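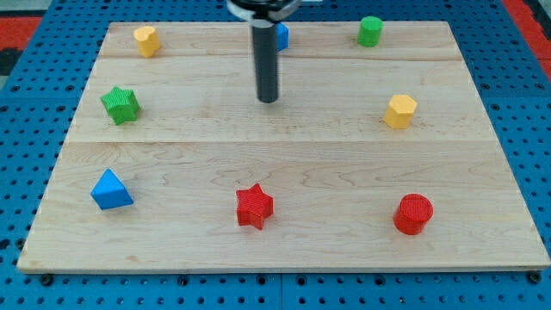 *Farbige Testkörper auf dem verschraubten Holzbrett, darüber das schwarze Werkzeug des Roboterarms.*

# Was kostet eigentlich der Tisch?

Wer Delia Nedelcu nach ihrem Roboter fragt, bekommt zuerst einen Kaffee und dann eine Geschichte über Schrauben. Sie leitet bei Nanus, einem Hersteller von Lernspielen und kleinen Kunststoffteilen, die Werkstatt für neue Abläufe, und sie hat im vergangenen Jahr zum ersten Mal in ihrem Berufsleben ein Budget für Automatisierung geschrieben. Gleich zweimal, um genau zu sein, denn das erste kam mit vielen roten Anmerkungen aus der Geschäftsleitung zurück.

»Ich hatte den Arm drin, die Steuerung und die Schulung«, erzählt sie und lacht, »und ich war wirklich stolz auf diese Tabelle!« Was fehlte, war so ziemlich alles, worauf ein Arm steht, womit er arbeitet und woran er übt. Der Lochtisch zum Beispiel, auf dem sich Vorrichtungen im Raster verschrauben lassen. Die Werkzeuge für vorne am Arm, die Platten, die Musterteile, das Filament für den Drucker und natürlich die Stunden, in denen jemand das alles zusammenbaut, wieder auseinandernimmt und noch einmal anders zusammenbaut.

Im zweiten Anlauf umfasste die Liste 156 Positionen. Teodor Roman aus dem Einkauf hat sie an einem langen Nachmittag mit ihr durchgesehen, und am Ende blieben 145 übrig. Gestrichen wurde vor allem doppelt Gedachtes, dazu ein Rollwagen, dem Delia Nedelcu bis heute ein wenig nachtrauert.

## Erst Holz, dann Aluminium

Man sieht dem Aufbau an, dass hier nicht mit dem Teuersten begonnen wurde. Auf dem blauen Tisch ist ein helles Holzbrett verschraubt, und darauf stehen Körper mit einfachen Formen: Sterne, ein Herz, ein Sechseck, Zylinder. An ihnen übt das Team das Anfahren und Verschieben, lange bevor ein echtes Produkt in die Nähe des Arms kommt. Ein zerkratztes Brett tut niemandem weh, und ein Stern, der vom Tisch fällt, ist schnell ersetzt.

Eine gefräste Aufnahme aus Aluminium stand ursprünglich ganz oben auf dem Wunschzettel — Alois Baumgartner, der bei Nanus seit vielen Jahren die Vorrichtungen baut, hat davon abgeraten. Solange sich die Positionen noch jede Woche ändern, meint er, fräse man ja doch nur für den Schrottkorb. Er hat das Geld lieber in eine Reserve verschoben, und diese Reserve war im Dezember dann auch schon zur Hälfte verbraucht, unter anderem für längere Kabel.

## Kaufen, mieten, abwarten

Beim Arm selbst lagen 2 Angebote auf dem Tisch. Hirkness wollte verkaufen, mit Wartungsvertrag und allem, was dazugehört. Kozan bot eine Miete über 6 Monate an, mit der Möglichkeit, den Betrag später anzurechnen. Roxana Olteanu, die bei Nanus die Finanzen verantwortet, rechnete beides durch und entschied sich für die Miete, obwohl sie auf dem Papier etwas teurer war. Ihr gefiel, dass man nach dem Probelauf noch einmal in Ruhe am selben Tisch sitzen und Nein sagen darf.

Den Tisch dagegen hat die Firma gekauft, und das würde Delia Nedelcu jedem Betrieb empfehlen, der in einer ähnlichen Lage steckt. Ein ordentliches Lochraster bleibt brauchbar, egal welcher Arm darüber hängt, und zur Not spannt die Nachbarabteilung ihre Bohrvorrichtung darauf.

Viorica Husar, die den Probelauf betreut, führt nebenher ein Heft, in das jede Stunde Einrichtezeit eingetragen wird, auch die halben und die ärgerlichen. Aus diesem Heft soll der nächste Haushaltsplan entstehen. Für ihn ist schon eine eigene Zeile »Umbau« vorgesehen, außerdem eine Anfrage bei Stider wegen eines zweiten Werkzeugs. Und der Rollwagen steht auch wieder drin, ganz unten, mit Bleistift.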